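The Pluvcombe Cure

The man from Skakell charged £284 to listen to a house. Imogen Entwistle thought this was a lot for listening, and said so on the phone, and then again on the doorstep.

"It's the hum," she told him. "My sister can't sleep. I can't hear it myself."

Güven Aydoğan nodded as though that were a symptom. He asked for the kettle to be switched off, then the fridge, then stood in the bedroom with his eyes shut. 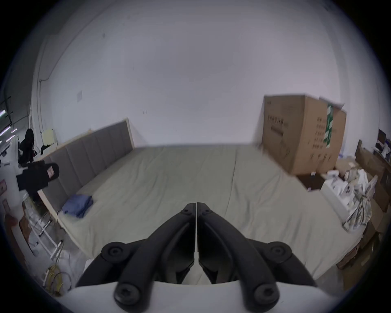

Mirta called up the stairs that he should try it at three in the morning, when it was really going, and see how clever he felt then.

"She says it's worse on a Sunday," said Imogen.

"They often are," said Güven.

He had a leaflet. More than 560 homes in the valley had been cleared of hums, it said, and the letters at the back were all signed with first names. Imogen had worked in a tax office and knew what a made-up letter looked like. They all used the word "delighted".
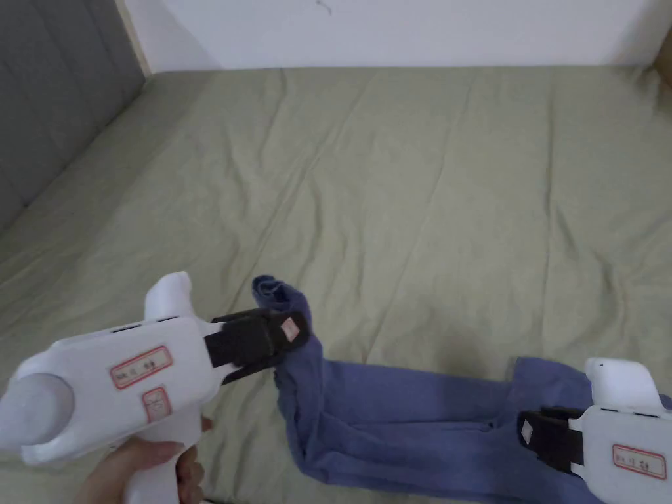
She asked what clearing involved. He said it was mostly a matter of finding where the sound lay down. She asked where sounds usually lay down. Corners, he said, and sometimes pipes – he wouldn't like to guess.

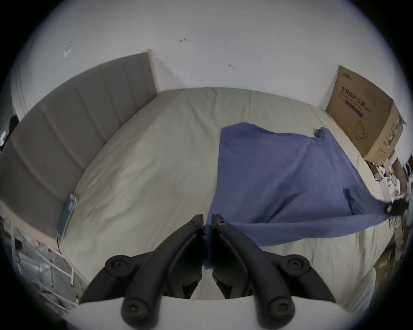
Jawad Magsi next door had paid for the same thing in November and still slept in his car twice a week. Imogen had pointed this out to Mirta, who said Jawad had only bought the basic visit. There was always a better visit. Imogen looked at the blue cloth on the bed and wondered how many nights her sister had lain there waiting for a noise to start.

"I can hear it now," Güven said.

"What note?"

He opened his eyes.
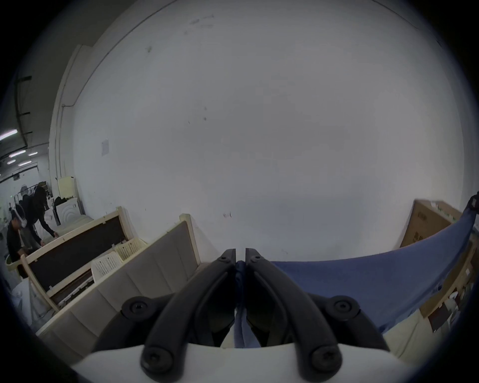 The bedroom at Pluvcombe, with the hum still in it.

"Low," he said, and began writing out the bill.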